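Folding long black things without the creases

Ebise_G
Hello all! I do love a good folding method, and lately I've been laying anything long and black out flat on the table, turning it into one long strip first, and only then thinking about the short folds (my mum did sheets like this). Sleeves go in before anything else, or they make a lump you'll be chasing for ages.

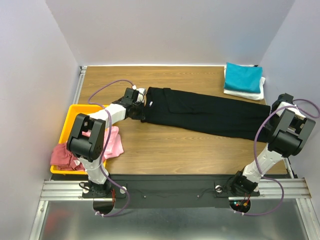
Barrett Fitzsimmons
Lovely idea, Ebise, but I'd never do the strip first with black. Every crease shows! I roll mine from the hem, collar last, and they come out of the drawer ready to wear.

Ebise_G
Oh, but rolling stretches the neck, surely? I gave it a fair go in March and went straight back to my strips.

condness70
I'm with Ebise on this one, though I do leave the label end on top so I can tell front from back on a dark morning.

Barrett Fitzsimmons
Fair enough, I might borrow the label trick. Still rolling, mind you!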